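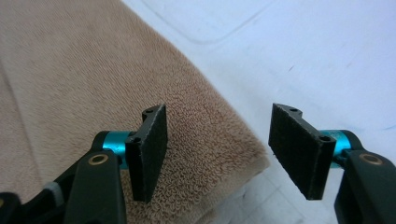

Drutness 软料记录，周六，下午

接上一页。上午把薄料做完了，下午换米褐色这块厚绒。料是 Güler 那批里留下来的，标签上写的面密度 446 g/m²，未复测。摊平以后按边长算，面积 3,617 cm²，边长取的是两次读数的平均，布边有弧，末位没有意义，先照抄，以后统一修约。

下午的内容：摊平、对折、揉皱后恢复、布边起翘，顺带记掉绒。上午薄料的结论不能直接套到这块上，原因后面分项写。

一、料的状态

入场前在 Clindevach 那间房里挂了一夜，没有叠放。取下来的时候中线附近有一道挂痕，横着的，手压能压平，松手以后慢慢回来一点。挂杆太细，下次用粗一点的杆，或者平铺过夜。

绒面有倒顺。手背顺着长边往一个方向推，阻力小，颜色偏亮；反推阻力明显大，颜色偏暗，留一道印子。顺方向在背面角上用褪色笔画了箭头。以后凡写“顺”，指箭头方向，凡写“逆”，指反方向，不再每条解释。

厚度不匀。靠机织边一侧手感实，靠裁剪边一侧蓬松。捏起来做对比，裁剪边容易捏住多余的量，机织边容易滑脱。同一块料两条边的表现差这么多，记录里必须写明是哪条边，上一页有几条只写了“捏边”，那几条基本废掉了，已经在旁边打了问号。

洗过没有洗过，这块不确定。袋子上没有登记。从手感看浆料应该已经去掉了，但不作数。Grollness 的登记表要补一栏“洗前/洗后”，没有这一栏的料以后不收。

二、台面

还是用白色泡沫板垫底，下面是木台。白板的好处是布边和影子容易分辨，落下来的绒也容易看见。坏处也清楚：板面轻，布一逆推，摩擦大到板子跟着走。板角用胶带压住以后好了很多，但胶带边缘会粘绒，粘满之后那一小块摩擦就变了，布角拖过去会顿一下。

板面上以前的铅笔线没有擦干净，擦的时候又蹭脏了一片。布盖上去不影响，读边长的时候会认错线。今天读错过一次，把旧线当成了基准，差得不多，重读后改了。旧线应当全部擦掉，或者换一块新板。倾向于换板，擦过的地方板面起毛，布在上面走不顺。

灯用的是暖光，标称约 3,000 K。米褐色在这个光下整体发黄，折痕的阴影变浅，浅折痕肉眼基本判断不了，要侧过头贴近板面看。上午薄料颜色深，没有这个问题。换白光灯之前，凡是靠看来判断的浅折痕，一律只记“有疑”，不评级。

三、评级

沿用上午的三档，文字略改，免得厚料套不上：

甲：布面平，边直，轻拍一次以后没有可见隆起。
乙：有隆起，能用手掌一次推到边外。
丙：推不出去，需要揭开重铺。

厚料里多出来一种情况，布面看着平，底下压着一个翻进去的角。上面看不出，摸得出。按丙处理，备注“暗角”。

四、摊平

先试从中间向外推。顺方向一推就平，逆方向推的时候绒面抓手，布跟着手走，中间反而拱起来。改成先按住一端，从按住的一端往自由端顺着推，拱起明显减少。逆方向那半边只拍不推，拍平以后再提一下边放下，让它自己落。

提边的高度有讲究。提得低，空气出不去，落下来中间鼓包；提得太高，落点不准，布边歪。厚料合适的高度比薄料低一些，具体数没有量，手上的感觉是离板一掌多。下次在旁边立一把尺。

放下的快慢也有影响。快放，前沿先着板，后面压上来，形成一条平行于前沿的棱。慢放，前沿着板以后向前滑一小段，棱就散开了。慢放全部在甲或者乙，快放里面出现过丙。

从揉成一团开始摊的时候，先找角。厚料成团以后角藏在里面，露在外面的多半是边的中段。抓着中段提起来，布是对折着垂下来的，要换手。换手的时候容易把另一层一起捏住，绒面对绒面贴得很牢，分不开。这一步耗时最长，薄料没有这个问题，薄料抖一下就散。
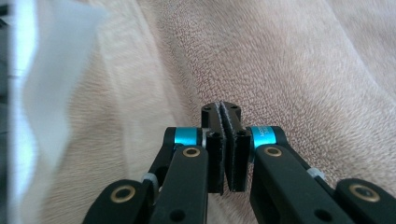
两层贴住的问题单独试了一下。绒面对绒面，顺对顺叠着，错开容易；逆对逆，横向几乎推不动，要从边上掀。也就是说同一个对折动作，沿长边折和沿短边折，层间的倒顺关系不一样，后续修边的难度也不一样。沿短边折，上下两层倒顺相反，修边时上层往一个方向很好走，往回走就卡。沿长边折，倒顺一致，两个方向差别小。修边要求高的时候优先沿长边折。

背面对背面没有这个现象，两个方向都滑，滑到叠好以后自己会散。这块料正反面都有绒，背面的绒短，介于两者之间。

五、对折

做法：两角提起，越过中线，落到对边的两角上，先对角，再对边，最后压折脊。

厚料的折脊占掉的长度不能忽略。第一折以后上层总是短一截，角对齐了，中段凹进去；中段对齐了，角就冒出来。上午薄料折脊几乎没有厚度，这个矛盾没有出现。处理办法试了几种：

先对齐中段，再单独拉两个角。角拉出来以后有斜皱，从角指向折脊中部。压得住，但是第二折的时候斜皱会叠成硬块。

先对角，折脊不压实，留一个圆脊，让上层自己分配。边基本是直的，缺点是圆脊不稳定，碰一下就跑。

先对角，从折脊中部向两端压，再回头看边。三种里这个最稳，边有轻微的弧，弧的方向固定，可以在第二折里抵掉。以后默认用这个。

压折脊压 2 遍。第一遍赶空气，第二遍定形。第三遍没有看出区别，而且手掌反复走过去，折脊上的绒倒伏，颜色变浅，像一道印。

第二折的时候厚度已经上来了，捏边要把下层全部捏到，漏掉一层的话提起来会错位，放下以后里层形成一个舌头，外面看不见。属于暗角的一种。检查的办法是沿边捏一遍，厚度有突变的地方就是。

第三折没有做完。厚度太大，松手以后折脊自己弹开，叠不住。薄料可以做到第三折，厚料的流程到第二折为止，收纳时改为卷。卷的方向从折脊往开口卷，反过来卷，开口的几层会错成台阶。

六、揉皱后恢复

揉法和上午一样，两手向中间收拢，压一下，松开。厚料松开以后回弹明显，团的形状不固定，同样的收法每次出来的团都不一样。上午的薄料能大致重复，厚料做不到。

团里常出现的几种形状：

长脊。两手之间一道或者几道平行的脊，展开最容易，捏住脊的两端往外带就行。

塌卷。一条边卷进去，上面压着布，从外面看是一个圆边，容易误认成折脊。捏起来提，能提起来，但提的是两层。

拖尾。大部分堆在一处，有一角拖在外面。看着简单，抓住拖出来的角提起来就能垂开，可是堆着的部分压着尾根，提的时候整团跟着转，落下来方向变了。应当先把堆着的部分掀松，再提角。

长脊的恢复一次到乙，再推一次到甲。塌卷里多数要揭开重铺。拖尾看先后顺序，先掀松再提的比较好，直接提的差。

恢复完以后绒面乱，倒顺混在一起，看上去像有深浅斑。这个不算皱，用手背顺着扫一遍就整齐了。扫之前评级会偏低，所以评级放在扫之后。上午没有扫这一步，薄料绒短，影响小，两边的结果并在一张表里时要注明。

七、布边起翘

机织边平。裁剪边向背面卷，短边更厉害。压平以后过一会儿又翘。试过用手掌压住多停一会儿，稍有改善，不解决问题。试过翻面铺，裁剪边朝下卷，看上去是贴着板的，实际边线往里缩，读边长会偏短。前面那个面积是正面朝上读的，边用尺压住读的，没有缩的问题。

要彻底处理只能锁边。锁边以后边会变硬，捏起来的手感和现在不是一回事，相当于换了一块料。先不锁，留着这块做未锁边的对照。

八、掉绒

掉得比预想的多。对折压脊时掉得最多，裁剪边附近也多。落在白板上是浅色短纤维，散开时看不清，要攒到一起才看得出来。每做完一组用粘毛滚筒走一遍板面，滚筒不要走布面，走过的地方绒会立起来，和别处不一致。

胶带边上的绒用滚筒粘不起来，得用镊子。做到后面没再处理，最后几组的角部结果偏差。备注里已经写上。

指腹上也粘绒，捏边的时候打滑。擦手以后恢复。湿布擦手要等干透，手潮的时候捏边特别牢，结果虚高。

九、摆放

布放在板子中间偏左，右边留空，对折以后往右翻有地方落。上午放在正中，往右翻到一半就出板，落到木台上，木台比板滑，边一下子就跑了。偏左放以后没有再出过板。左边留得少，往左翻不行，流程里统一往右翻。
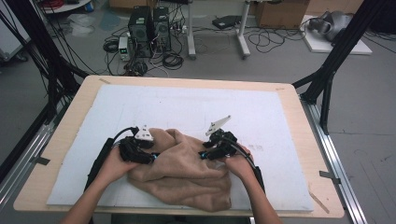

图：揉皱的米褐色绒布在白色泡沫板上，双手操作。

恢复这一项的起点后来作了规定：团必须整个在板内，不能有一部分搭在板外的台面上。搭在外面的部分摩擦不一样，提起来的时候两边走得不一致，布会斜。拖尾形也按这条执行，尾巴出板就把整团往里挪，挪的时候托底，不要拖。

十、和薄料对照

只写差别，相同的不重复。

摊平：薄料怕气流，放下时飘；厚料怕棱，放快了起棱。薄料可以抖，厚料抖不动，抖完更歪。

对折：薄料边容易对齐，容易滑散；厚料难对齐，对齐以后不跑。

修边：薄料用指尖拨就行。厚料拨不动上层，要先掀起一点再放，掀的时候下层有时跟着起来，另一只手要按住。

折脊：薄料折痕留得久，重复使用之前要喷雾晾平。厚料折痕留得浅，回弹快，重复使用间隔可以短。这一点对排期有利。

收纳：薄料叠，厚料卷。

十一、有疑问的地方

1. 挂痕对中线附近的评级有没有影响，没有分开。中线处出现乙的次数偏多，可能是挂痕，也可能是本来就拱。平铺过夜以后重做一组就能区分。

2. 折脊压两遍以后掉绒增加，是压出来的还是手掌蹭出来的。可以隔一张纸再压。

3. 暖光下的浅折痕。换灯以后把“有疑”的几条重看，布已经扫过的就看不成了，只能重做。

4. 面密度用的是标签值。裁一小块称一下就有数，但是裁了这块就不完整。看 Güler 还有没有同批的边角料，有的话用边角料称。

5. “一掌多”这种写法上一页也出现过，不同的人手不一样大，应当改成尺寸。改之前这些数据只在本人记录内部比较。

十二、收尾

布卷好装袋，袋口没有扎紧，留了一点缝，免得绒面压死。袋上写了：厚绒，米褐，未锁边，倒顺已标，洗否不详。放 Grollness 架子中层，上面不压东西。薄料在下层，已经叠好，折痕处垫了纸。

板面滚过。胶带没有撕，换板的时候一起撕。旧铅笔线还在。

下次要带：白光灯管，直尺加立座，粗挂杆，新板，褪色笔（这支快没水了，背面箭头画得很淡，可能下次就看不见，装袋前在袋子外面也画了一个示意，以机织边在左为准）。

下次先做平铺过夜的那一组，再做隔纸压脊。锁边的事等 Drutness 那边定了尺寸再说。

补一条：对折那节第三种压法，弧的方向写漏了。边中段向折脊一侧凹，第二折时把凹的一侧放在里面。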